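Explore > Food and Farming > Why Does Food Taste Like That?

Filed under: Science for ages 8 to 11, Your Body

Why do chillies feel hot?

If you bite into a chilli, your mouth feels as if it is burning. But put a thermometer on your tongue and it would show that nothing has changed. So where does the heat come from?

Chillies contain a chemical called capsaicin (say "cap-SAY-sin"). Your tongue and the inside of your mouth have tiny sensors that warn you when something is hot enough to hurt, like soup straight from the pan. Capsaicin sets off the same sensors. They send a message to your brain saying "hot!" and your brain believes it. That is why your face goes red and you may start to sweat.

Heat is not one of the basic tastes, such as sweet, salty, sour and bitter. It is closer to a feeling of pain. This is also why chilli stings if you rub your eyes after touching it - your eyes have no taste buds, but they do have pain sensors.
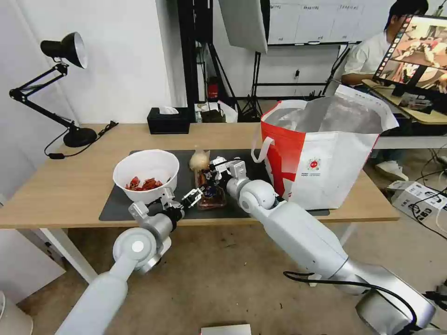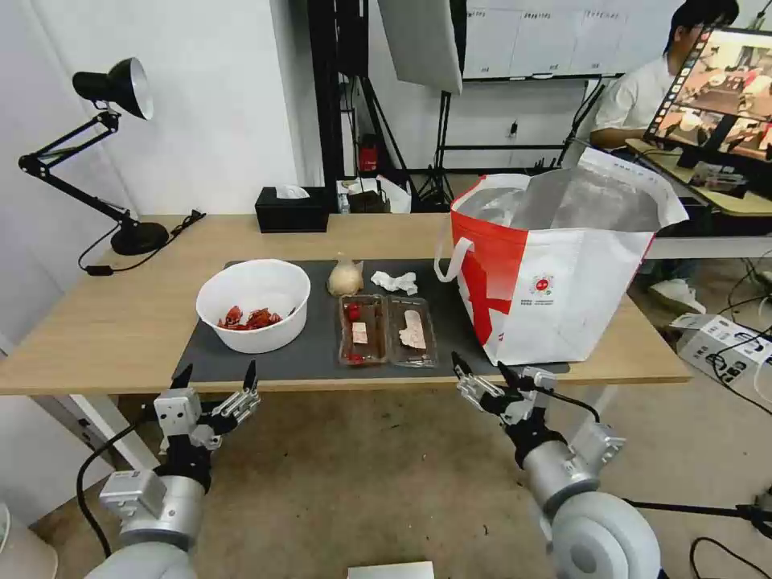

Red food in a white bowl, on a grey mat.

Which part of the chilli is hottest? Many people say the seeds. In fact most of the capsaicin is in the pale, spongy part that holds the seeds. The seeds touch it, so they pick some up.

Why do plants make it? Mammals such as mice crush seeds with their teeth, and a crushed seed cannot grow. Capsaicin puts them off. Birds cannot feel the burn at all. They swallow the seeds whole and drop them somewhere else, where new plants can start.

What should you do if your mouth is on fire? Water does not help much. Capsaicin does not mix well with water, so a drink just moves it about. Milk or yoghurt works better. Milk contains a protein called casein, which helps to carry the capsaicin away.

People who eat chillies often get used to them. Their sensors react less strongly after a while - but everyone has a limit.

Always wash your hands with soap after touching chillies, and ask an adult before you try a very hot one.

Comments (3)

Wendell Doucet
My class read this in October. We wanted to know if garlic burns in the same way. Can you do a page on that?

Hinano
I tried the yoghurt and it worked but only after 2 spoons.

Reginald Schumacher
My parrot eats chillies whole. Now I know why he doesn't mind.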